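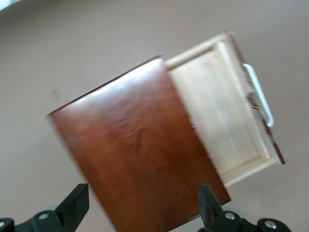
Notes on the Gadton advisory board consolidation

Posted Mar 29, 2025

The Gadton city council voted last month to fold the Crabtree Neighborhood Board and the citywide Housing Review Board into a single body, the Office of Resident Appeals. I read the ordinance twice, and the staff report once, and I want to set down what the text does. Most of the argument I have seen online is over who gets appointed. The procedural changes matter more to me and have had less attention.

Under the old arrangement, a tenant or owner in Crabtree with a complaint about a code decision filed with the neighborhood board. The board had seven members and met monthly. It could not overturn anything. It could send a finding to the council, and the council had to answer that finding in writing before its next regular session. That duty to answer is in section 4 of the old ordinance. It is missing from the new one.

The new text says the council "may consider" findings from the Office. I looked for a deadline elsewhere in the ordinance and did not find one. The definitions section refers to a "response period," but the term is never used again. My guess is that a draft had a deadline in it and the definition was left behind when the deadline came out. The published redline only compares the final version against the existing code, so earlier drafts would have to come from a records request. I have filed one.

The second change is the petition threshold. A resident group used to need 300 signatures to force a public hearing on a zoning or licensing matter. It now needs 500, and the signers must live inside the affected district as the city draws it. Crabtree was split between two districts in the last map. A petition about the Waremex warehouse site would therefore draw only from the eastern half, even though the truck route runs along the western edge. The people who hear the trucks at night can't sign.

The staff report defends the higher number by saying the city has grown. It gives no population figure for the year the old threshold was set, so the reader can't check the ratio. It also cites Pridwood as a comparable city with the same threshold. Pridwood's code does say 500, but it accepts signatures from anyone registered to vote in the city. With a citywide pool, the same number is a much lower bar.

Third, money. The two old boards had separate lines in the budget, both small. The new Office has one line under the city manager. A council member who wants to cut it no longer has to name which board is being cut. I don't claim that was the purpose.

Some parts are better than what they replace. Agendas must be posted a full week ahead, where the old rule was two days. Members have to disclose property they own within the area under review, and the disclosure form is public. The old neighborhood board had no such rule, and at least one warehouse vote would have looked different with it in place. Remote testimony is now allowed by right. Before, the chair could refuse it.

The ordinance takes effect in August. Complaints filed before then are supposed to be handled under the old rules, but both boards lose their staff support on the effective date, and the transition clause does not say who finishes the open cases. Anyone with a pending matter should ask the clerk for a written status now and keep the copy.

I will post the earlier drafts if the records request produces them. The section numbers above refer to the version on the clerk's page, which has already been corrected once for numbering.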